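# Pekulari Hardwood Offcut Bag

Product code 2701, from the Gemen workshop 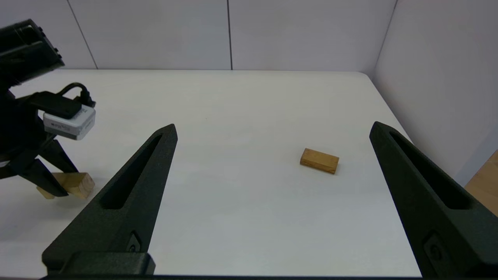

*A small rectangular block in natural wood, on a white tabletop.*

I started selling these bags when the shelf over my bandsaw gave up and dropped two winters' worth of offcuts on my foot. Most of it was far too nice for the stove! So now I sort it, square it up, knock the splinters off and sell it by the bag to carvers, model makers, knife handle people and anyone who just likes having bits of wood in a drawer (I'm one of those, no shame in it).

You get a mix of beech, cherry, ash and pear, with a bit of walnut when I've been making chairs. I can't promise which, and I don't do bags of all one kind, but put a note on your order if you really can't stand ash and I'll see what I can do. Everything has been indoors for at least 8 months before it's bagged, and I leave the faces straight off the plane with no oil or wax, so glue and stain will take nicely.

**What's in the bag**

- About 60 pieces, mixed sizes
- Longest side never more than 10 cm
- Cotton drawstring bag, sewn by Nuria Gebru two doors down
- A sheet of 120 grit, torn off whatever roll is open

Colours vary a lot. Pear goes from pinkish to a proper warm tan, and cherry darkens on a windowsill, so if you're matching something you've already made, leave the new piece in the light for a few weeks first. Small knots stay in. Cracks don't, and if one slips past me, send me a photo and I'll post you a few extras.

Willy Visser uses them for chess pieces and says the pear cuts best with the Jideck short knife, which I also stock. I prefer the Pietrzak one myself, mostly for the handle, but they're both on the carving tools page and either will do you fine for years.

**Not suitable for** chopping boards (too small, obviously) or for very young children, as some pieces are tiny.

Postage is worked out at the checkout. I pack in the evenings, so orders in before 4 pm normally leave the next morning. If you're near Gemen you're welcome to collect, just ring first in May when I'm off at the craft fairs half the time.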